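About Us

Hi, I'm Rhea Panganiban, and I started Cletov because I like pouring drinks for people and I wanted a bigger table to do it at. We mix and taste fruit drinks, mostly for small cafes that want something on the menu besides soda. Our first recipe was for a cafe called Munasinghe, and it took us all of August to get it sweet enough! 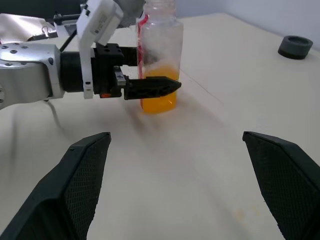
Sunil Bepari came on board that fall and got us writing everything down, right down to which glass we used (before that it was all in my head - not great). Now there are 83 recipes in the binder and he can find any one of them faster than I can.

Pouring gets more attention than you'd expect. A drink that looks flat in a paper cup can look lovely in a glass with a stem, so we try both before we send anything out. I still spill. Sunil mostly doesn't.

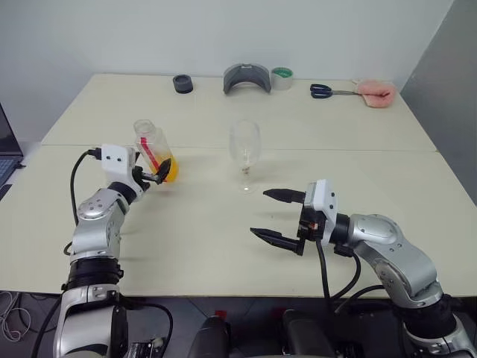
A clear bottle and a stemmed glass on the white table.

Yuto Nakajima joined us last and he's our orange and mango guy, so if it's yellow he has opinions about it. He talks to the growers, I talk to the cafes, and we all do dishes.
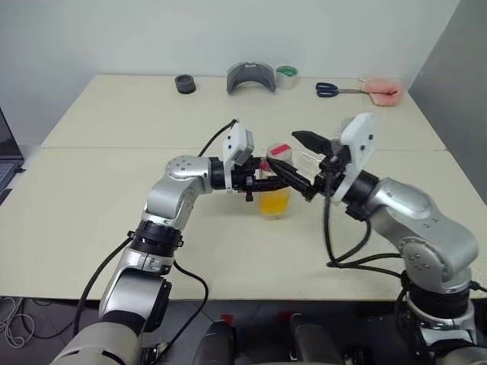 Come Taste With Us

If you run a cafe and want to try a few things, get in touch and we'll set out some glasses. Bring whoever picks your menu - and come hungry, Yuto bakes.

Last updated: March 22, 2020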